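**Gripper not letting go after a pause – anyone else on the Dritow?**

**porketbridge_pete:** Pick and place, one strawberry, one bowl. Brilliant fun when it runs! 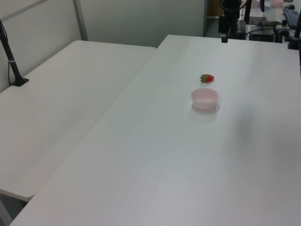
Zulmira Brandão reckons it's the firmware and I should stop blaming the fingers. She had the same on her Greco arm in March: hit pause, hit resume, and the open command got swallowed. Worth checking the log before you take anything apart, she says.

**porketbridge_pete:** Checked it! The open command is there, timestamped and everything, and the fingers stay shut. Then the arm carries on to its home position still squeezing. That's what bothers me more than squashed fruit.

**wedondale_workshop:** Love this sort of puzzle. I don't buy firmware though. If the log shows the command going out, look at the cable where it bends near the wrist. Mine gave up after 4,000 cycles and it only failed in certain poses.

**tinlid:** Disagree, a bad cable wouldn't wait politely for a pause. Pete, what's your settle time after resume? Mine was 2 ms, far too short. I put it up to 500 and it hasn't stuck once.

**wedondale_workshop:** That's hiding a fault, not fixing it! Does the stop button release the grip or hold it?

**porketbridge_pete:** Holds it. I had my thumb in there on Tuesday's build (version 2) and had to cut the power to get it out – no harm done, but I've dropped the force right down and I keep my hands well clear now.

**tinlid:** Blimey. OK, sort that first, then try 500 and post the log. I'd love to see it.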